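The Quiet Comeback of the Wooden Cutting Board

Share 300 | Comments 7
Print this article | E-mail this article

May 16, 2025

Run your hand across a good wooden board and you'll understand right away why people get so attached to them. I have had mine for years, it has gone through three apartments and one very ambitious Thanksgiving, and it still comes out of the cupboard every single day. My plastic ones? Gone, all of them, warped in the dishwasher or stained orange by carrots.

So when I heard that the town of Storkeddale still has a workshop making boards from local maple, I packed a bag and drove up. I meant to stay an afternoon. I stayed 2 days and came home with flour-fine sawdust in my shoes!

The workshop is called Bitaneck, and it sits behind a feed store at the bottom of a steep road. From outside it could be any old barn. Inside, the first thing you notice is the smell, which is sweet and a little like toast. Maple does that when a saw goes through it. Cherry smells like fruit, walnut has something sharper to it, and the people who work here can tell which wood is being cut from the other end of the building.

The boards start as rough planks, stacked with thin sticks between them so the air can move. Wood that is used too soon will twist later, and a board that rocks on the counter is no good to anyone. The planks wait until they are ready. Only then do they get cut into strips, and the strips get turned and swapped and laid side by side until the colors please whoever is standing at the bench that morning. I loved watching this part. Someone would set down a cream strip next to a tan one, step back, frown, flip it end for end, and suddenly it looked right. I couldn't have told you what had changed.

Next comes glue, and a lot of it, and a row of clamps pulled up tight. Too little pressure leaves a gap where water can creep in. Too much squeezes out all the glue and the joint is starved. I tried one myself and was politely asked to loosen it.

I should say something here about the old argument over edge grain and end grain, which came up at lunch and was still going when the coffee was finished. An edge grain board shows the long sides of its strips, so you see stripes. It is lighter, it costs less, and it takes a good deal of work in stride. An end grain board is built so the cut ends face up, like the top of a tree stump, and the knife slips in between the fibers. Butchers love it. It is also heavy enough to hurt your foot, and it drinks oil like you wouldn't believe. For a home kitchen I'm on the side of edge grain, and I said so, and I was outvoted.
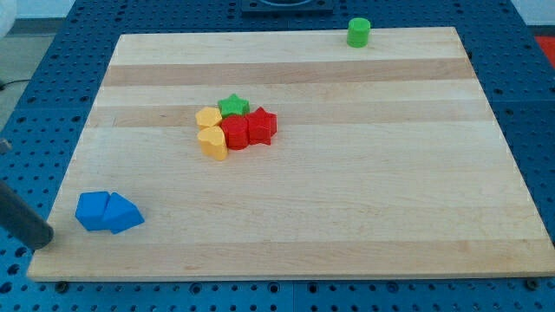

What everybody did agree on was oil. A new board wants it often, with long gaps allowed once the wood has had its fill. Food-safe mineral oil is the usual choice. The workshop uses a blend called Policarpio, mineral oil with beeswax melted into it, and it goes on with an old T-shirt. Wipe it over both faces and all the edges, leave it overnight, and rub off what's left in the morning. The grain just wakes up! Please skip olive oil, though. It goes stale in the wood, and you'll be smelling it for weeks.

Washing is even easier. Hot water, a little soap, a quick rub with the brush, and then stand the board on its edge to dry. Flat on a wet counter is how boards end up cupped. Coarse salt and half a lemon will take care of onion smells, and if the surface gets fuzzy, some fine sandpaper and a fresh coat of oil will bring it back. I've seen boards at flea markets, black with age and priced next to nothing, that only needed an hour of sanding.

Back in town, the Jusico bakery slices its rye on a Bitaneck board as long as a door. The middle has a shallow dip worn into it from all those loaves, and the bakers have no plans to have it planed flat. They gave me the heel of a loaf with salted butter, cut right there on the dip, and I ate it standing up.

The workshop opens its doors to visitors again in June, and scrap wood is sold by the box out front. A box of offcuts makes a lovely set of cheese boards, if you have a saw and some patience. I've got mine in the garage already, with the first three strips laid out, and I keep going back out there to flip the middle one.

Print this article | E-mail this article

Related stories
Sharpening a Kitchen Knife Without Fear
Bread Worth the Drive: A Morning in Storkeddale
7 Flea Market Finds to Fix Up Yourself
Cast Iron Pans That Made It to 100
What to Do With a Bag of Lemons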